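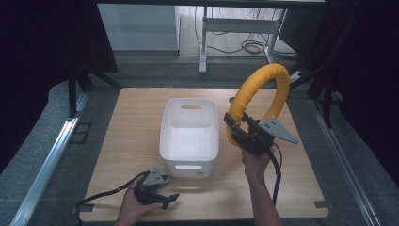 Who signs off the bench before a club session?
The student running the session does, and a second student checks the same lines. Both initial the sheet.

Ikik Robotics Club — Bench Checklist, Friday session
Task: put the ring in the bin, two hand-held grippers

1. Rails and posts tight, no wobble when pushed. OK
2. Tabletop flat in its enclosure. OK
Comment: near corner lifted when leaned on. Shimmed, checked again.
3. Gripper fingers open and close fully, left and right. OK
4. Gripper cables clear of wrists and sleeves. FIX
Comment: left cable runs across the table. Tape it before the next run.
5. Bin upright, nothing left inside from the last group. OK
6. Padded ring free of tears. OK
Comment: small nick in the spare one. Keep using the yellow one.
7. Cables behind the bench off the walkway. FIX
Comment: still in a heap under the desk frame. Same note as last time — needs a tray. Utoline has one in the parts list.
8. Drapes tied back from the power strip. OK
9. Stop after 60 runs and rest hands for 5 minutes. OK

Open items: 2 (lines 4 and 7). Bench may be used once line 4 is done. Line 7 can wait until the Trallex order comes in.

Sheet goes in the Peltonen binder, bench tab, number 356.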